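Skustetby Help > Grippers and end effectors

Ridged pads or smooth pads for picking up soft fabric?
Asked August 15, 2025
Tags: gripper, fabric, pads, handheld

I'm comparing two sets of pads on a handheld gripper with linkage fingers, and I can't get results that agree from one day to the next. The job is cloth handling: pinch a piece of short-nap fabric that's lying on top of another cloth, lift one edge, fold it over, let go. The same fingers will go on an arm later, so I want to settle the pads first.

Set A is the Imov ridged pad. Set B is a smooth pad of the same shape that I cast myself. Everything else stays the same, including the camera on the gripper.

Last week I did 79 picks with each set on the same piece of fabric. The ridged pads got 64 clean picks. The smooth ones did worse, but I stopped trusting the count when I noticed that most of the misses on both sets were the same kind: the pads close, slide over the nap, and come up with nothing. When I pressed down harder before closing, both sets improved, and the ridged ones started bringing the bottom cloth up too.

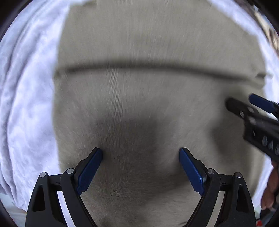
So I have two problems that pull against each other. Press lightly and I miss. Press hard and I get both layers. Going in at an existing crease works almost every time with either pad, but I can't count on there being a crease where I need one.

Is there a pad that handles this better, or is it my approach angle? I'd also like to know if I should be judging from the gripper camera at all. When I move fast the nap smears and I can't tell a fold from a shadow on the screen.

Edit: opening width is all the way open at the start of every pick. I haven't tried starting narrower.

3 answers

Answer from Flustham (accepted)

Start narrower. With the jaws fully open on flat cloth, you're dragging each pad a long way before there's any fabric bunched up between them, and on a napped surface they ride up over it. I open to the width of the fold I want plus a little, touch down, and close slowly. The cloth buckles up between the pads and you pinch the buckle.

For the double layer problem, the downward force matters more than the pad. Touch the top cloth, then back off slightly as you close. It takes practice by hand. On an arm you can do it with a small upward move during the close.

On the pads themselves, I'd keep the ridged ones. Check which way the nap runs, though. Closing across it and closing along it gave me very different numbers with the same pads, and if your fabric got turned between sessions that could be your day to day difference right there. Put a piece of tape on one corner and log the direction.

As for the camera, slow down for the last bit of the approach and leave the lighting alone between sessions. If the jaws throw a heavy shadow on the cloth, move the lamp -- a second light from the other side helped me more than any camera setting did.

Answer from costache_bench

I use the Costache linkage fingers and had the same trouble until I cleaned the pads. Lint fills the ridges and then they are smooth pads. Wipe them down every session. Tape works, or a damp cloth, but let them dry.

Also check that both fingers close evenly. One of mine had a loose pin and that side got there late every time. You wouldn't see it on a block but on cloth it just pushes the fabric over.

Answer from guest

just use a suction cup

Comments (2)

Flustham: Suction leaks through most fabric. It might hold something coated, but I wouldn't try it on anything with a nap.

Original poster: Narrower opening fixed most of the misses, thanks. The fabric had been turned in July and I never wrote it down, so the older counts are no use to me. Redoing both sets with the corner taped. Still getting the bottom cloth now and then with the ridged pads, working on the back-off part.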